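The box problem, part 2

So a few of you wrote after the last post to ask if I ever dealt with the little white boxes, and the answer is sort of! I've been dealing with them all March. If you missed part one, the short version is that I keep packaging. Not cardboard, I'm pretty good about cardboard, but give me a small plastic box with a lid that shuts and I will rinse it out and put it on a shelf and feel rich. Our place is 662 square feet and I had a whole shelf like that. Noémi Bodnár came over for coffee, opened the closet to hang up her coat, and a tube rolled out and hit her on the foot. She was very nice about it. She also said the word "hoard," which I have been thinking about ever since.

My rule this time was that everything white had to come off the shelf and get looked at on the marble, a few pieces at a go. I love that dark red marble. White plastic shows up on it like crazy, and so does every smudge, so you can't kid yourself about what's clean. I've tried sorting on the bed (things roll into the middle) and on the rug (dog hair, everywhere, forever). A hard surface is so much better.

I started with a really small batch because big piles make me want to go do something else. A couple of the boxes with the yellow and green labels, the milky tube with the ridged end, and that little round piece of wood that I can't place at all and also can't throw away. 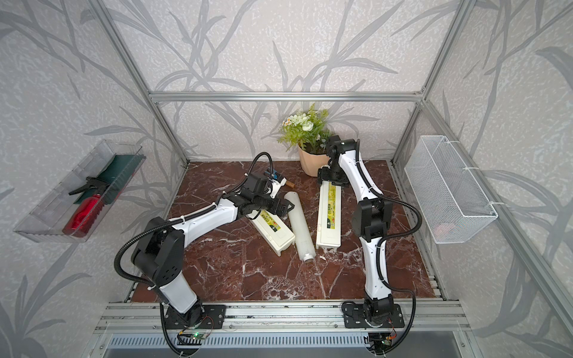
The wood piece has been through three apartments with me, I think. It's brown, it's a cylinder, it stands up by itself. Vignesh Bhat is convinced it came off a curtain rod. I've never owned a wooden curtain rod in my life, but he says it with such confidence that I've started to picture one. Anyway, it goes next to the plant while I sort and then it goes back in the drawer, and please don't email me about it.

The plant is doing fine, by the way. I moved it toward the back by the wallpaper and it looks very much at home with all those gray reeds behind it. I was so unsure about that paper when I ordered it! The sample was the size of a playing card and all I could see on it was one blade of grass. Now I'd put it in every room if I could afford to.

Okay, boxes. What I look at, in order: does the lid still shut, does it smell like anything, and is the label going to come off without a fight. The lid matters most to me. A box without a good lid is just a tray with ambitions, and I have trays. I press each corner and then turn it upside down over the sink with a spoonful of rice in it. If rice comes out, it goes in the recycling and I don't argue with myself about it (I argue a little).

Smell is harder because your nose gives up after four or five of them. Baking soda and warm water overnight fixes most things. It doesn't fix garlic. I had one that had held garlic paste from Poduval, the grocery by the bus stop, and I gave it three nights and it won.

Labels, though. I have opinions on labels. The paper ones slide right off after a soak. The shiny ones have that layer of film on top that peels away beautifully in one piece and leaves all the glue behind, so now you've got a sticky box that picks up lint. For those I use cooking oil and an old gift card. Rub the oil in, go have your lunch, then push the card along flat. Dish soap after, twice, or the whole thing stays greasy. I bought a bottle of the Zidham label remover when I was feeling fancy and it worked about as well as the oil did, only it made my eyes water.

And then some of them I just leave alone. I like a bit of color on the shelf, and the yellow-green ones with the fruit are cheerful. Why am I scrubbing off something cheerful?
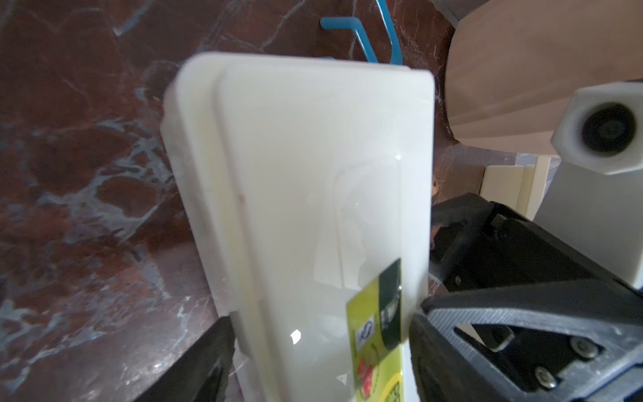 One of the keepers, label and all. I go back and forth on whether the fruit is strawberries or cherries.

I should say what I use them for, because Noémi asked me that too and I went completely blank and said "buttons." I do have buttons! But mostly it's seeds. Envelopes get damp and split and then you have basil in your socks. The flat rectangular ones are just right for seed packets if you fold the top of the packet over once, and they stack, and you can write the name on a strip of masking tape on the end. The tubes are good for paintbrushes, or for the long matches. Fuses, picture hooks, the spare feet for the sofa, birthday candles. My sister sends me beads from Ornorum every year in the tiniest bags you ever saw and those get a box too.

What I've stopped doing is keeping a box because I might have a use for it. It needs a job by the end of the afternoon or it leaves. That cleared out more than half the shelf, and it hurt less than I expected. I think I'd been picturing some future project with dozens of matching containers in a row, like the lady whose video has 2488 comments, every one of them asking where she gets her bins. I don't have a pantry. I have a shelf over a water heater.

The second batch got messier, I'll admit. I'd lost patience with doing a few at a time, so things went down in a heap in the middle and I figured I'd pick through it from the top.

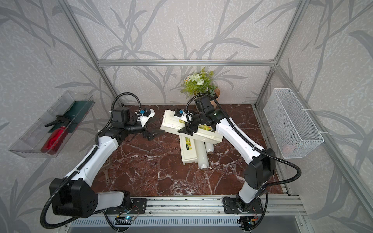 If you're doing this at home, go slower than I did at that stage. Lids and bottoms that aren't matched up before they go in the pile will not match themselves, and I spent most of an evening trying one lid on everything. Around 3000 tries, by my own very fair estimate. It belonged to a box I'd already put candles in and closed with a rubber band.

Where I've landed: seeds on the left, hardware on the right, tubes standing up in an old Garum jar at the back so they can't roll out on anybody's foot. There's a gap on the shelf now, too, and I keep going over to look at it. Vignesh asked if he could put his drill there. I said I'd think about it.

Still to do are the glass jars, which live under the sink and are a whole other conversation, and the bag of twist ties. I'm also looking for a masking tape that doesn't curl up at the ends after a week over the water heater, so if you've got a brand you like, leave it in the comments. The blue kind curls, the green kind curls, and I'm halfway through a roll of the white stuff and it's starting to lift on the zucchini.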